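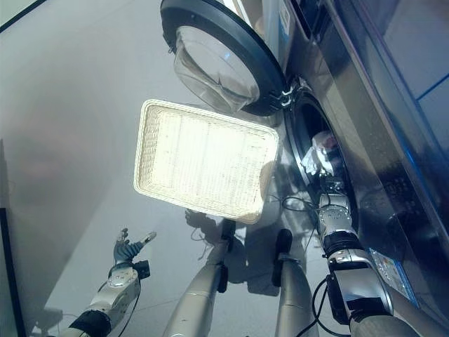
Unloading a front-loader, right hand at the drum, basket close by.

Soltley Reach is planning software for two-armed robots that work with cloth. It takes your camera feeds and joint states and sends back arm and finger motions, replanned 15 times a second, so when a sleeve slides the plan slides with it!

Shirts don't hold still the way boxes do, and we love them for it. Reach keeps a running guess at where the fabric is, where the drum rim is and how much room the wrist has left (often very little). The open door goes in as an obstacle, hinge and all, and so does the basket.

New in the January release: wrist view fusion. Head and wrist cameras now feed one map, and each finger gets its own clearance check over tables and shelves.

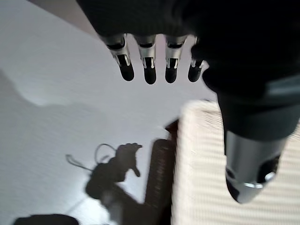

Fatemeh Moradi writes that the finger checks were what she noticed first, and that she'd still like a simpler way to tune the grip force for knits. We're on it, Fatemeh!

What you get
Planner, map viewer and replay tool
200 recorded grasps to test against
Drivers for Halvorsen and Ustik hands
Runs on 2 cores, plus a graphics card for the map

Setup takes roughly 60 minutes, most of it camera calibration.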